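## Casas de banho: limpeza da sanita e entupimentos

Durante o mês de maio, a manutenção da Residência Havdale recebeu 47 pedidos relacionados com casas de banho. A maior parte dizia respeito a sanitas: água a descer devagar, manchas na loiça junto à linha de água, cheiro que não desaparece depois da descarga. Quase todos se resolveram com uma limpeza bem feita e sem peças novas. Nos restantes foi preciso desmontar a sanita, e em dois casos chamar o canalizador da Russo para abrir o ramal do piso.

Como muitos dos 134 estúdios mudam de ocupante no verão, voltamos a publicar as indicações de limpeza, com algumas alterações em relação à folha que está afixada nas lavandarias. A folha antiga deve ser ignorada na parte que fala de lixívia.

### Antes de esfregar

Levante a tampa e faça uma descarga. Se a água subir mais do que o habitual, pare e ligue para a manutenção. Não faça segunda descarga para ver se passa.

Se houver papel acumulado na sanita, retire-o antes de aplicar qualquer produto. Use luvas e ponha-o num balde ou num saco. Empurrar papel para o sifão com o piaçaba foi a origem de vários dos entupimentos de maio, sobretudo com rolo de cozinha e toalhetes, que não se desfazem na água mesmo quando a embalagem diz o contrário.

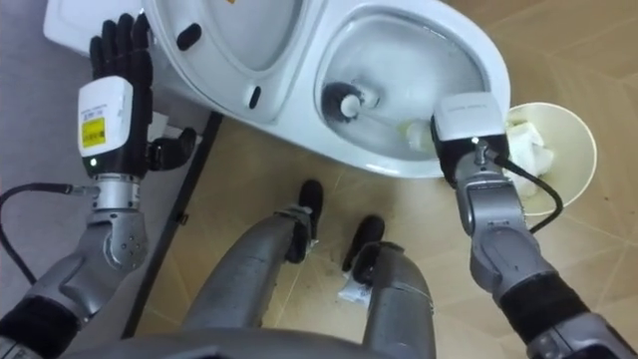

O desincrustante distribuído este ano é o Stondenix, em frascos pequenos, e substitui o produto azul que havia até aqui. Aplica-se por baixo do rebordo, a toda a volta, e deixa-se atuar dez minutos. Depois esfrega-se de cima para baixo. Comece junto ao rebordo e só depois passe ao fundo, onde fica a água. A cabeça redonda do piaçaba, com as cerdas escuras à volta de um centro branco, deve encostar à parede da sanita de lado e não de ponta, e dar a volta completa. Na parte da frente costuma ficar resíduo agarrado à loiça, e vale a pena passar aí duas vezes antes da descarga final.

Não misture o Stondenix com lixívia nem com outros produtos. Se já usou lixívia nesse dia, deixe o desincrustante para o dia seguinte e mantenha a porta aberta ou o extrator ligado.

### O piaçaba

A queixa mais repetida nas respostas ao último questionário foi a do piaçaba que pinga no chão entre a sanita e o suporte. Nas casas de banho com chão de aspeto de madeira isto deixa marcas, e algumas já não saem. Depois de esfregar, passe o piaçaba por água limpa durante a descarga e deixe-o escorrer antes de o arrumar. Uma forma prática é prender o cabo entre o assento e a loiça, com as cerdas viradas para dentro da sanita, e voltar passados alguns minutos.

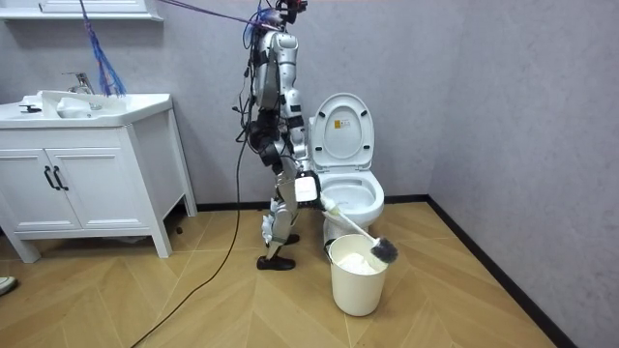 Os piaçabas são trocados uma vez por ano e quando as cerdas estiverem dobradas ou soltas. Os novos vêm da Ferkari e podem ser levantados na receção, sem custo, mediante entrega do antigo dentro de um saco fechado. Não é necessário trocar o suporte. Se o suporte estiver partido, indique-o no pedido, pois vem de outro fornecedor e demora mais.

Pedimos que não guardem o piaçaba dentro do móvel do lavatório. Encontrámos vários nessa situação nas visitas de maio, e em alguns casos a humidade já tinha feito inchar o fundo do móvel.

### O assento, a tampa e o chão

O assento e a tampa limpam-se dos dois lados com um pano húmido e detergente neutro. O desincrustante não deve tocar no plástico, que fica baço. Na parte de baixo da tampa há pequenos batentes; se algum se soltar, guarde-o e peça a colagem à manutenção. Sem eles a tampa bate diretamente no assento e acaba por rachar junto às dobradiças.

O pé da sanita e o chão à volta ficam para o fim, com um pano à parte. Seque bem a junta entre a loiça e o chão. Água que reaparece nesse sítio umas horas depois, sem que ninguém tenha lavado nada, é sinal de fuga e deve ser comunicada no próprio dia.

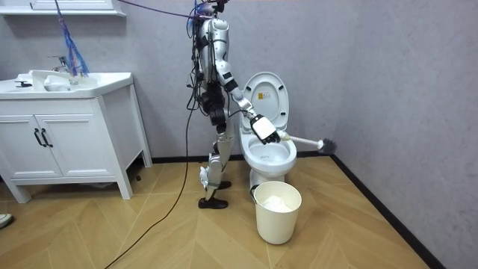 *Piaçaba seguro por cima da sanita, com a tampa levantada.*

### O que não deve ir para a sanita

- Toalhetes, incluindo os vendidos como descartáveis na sanita
- Rolo de cozinha e guardanapos
- Cotonetes, algodão e discos de maquilhagem
- Óleo e restos de comida
- Areia de gato

As cápsulas que se penduram no rebordo são permitidas, desde que o suporte de plástico esteja bem preso. Em maio saíram três do ramal do segundo piso.

### Pedidos e distribuição

Os frascos de Stondenix são entregues na receção a partir de 14 de junho, um por estúdio. Quem tiver o estúdio no edifício novo recebe-o na sala do correio.

Os pedidos de manutenção fazem-se pela extensão 1777 ou no livro da receção. Indique o número do estúdio, se a sanita ainda descarrega e que produtos foram usados nas últimas 24 horas. Para entupimentos fora do horário, use a extensão 904.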